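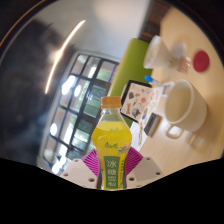 A drink bottle held upright between the ribbed pads of the hand-held gripper.

The engineer who runs gripper trials at Skillamside spent most of October swapping fingertips. Two sets were compared on the same hand-held tool: the ribbed soft pads, and a flat rubber pair from Rastik.

"We wanted to know which one forgives a bad approach," the engineer said. "A person holding the tool comes in a few degrees off. The pad has to take that up."

Each set made 62 grasps on bottles and cups. The ribbed pads dropped 3, and the flat pair dropped 22. Most of the flat pair's losses came on bottles with a narrow middle, where contact was limited to a thin line at the upper bulge.

The ribbed pads have costs of their own. "They bend back when you squeeze hard, and then your jaw opening no longer tells you the object width," the engineer said. The team now records jaw position and motor current together in its Isero logging software.

Asked about the camera, the engineer was less settled. A wide lens keeps the pads and the far side of the table in view, but small print on a label blurs easily. A narrower lens, tested under the project name Yupanqui, read labels better and lost sight of the fingertips at full opening.

"For now we keep the wide one. I would like to repeat the cup grasps by the handle before we order more pads."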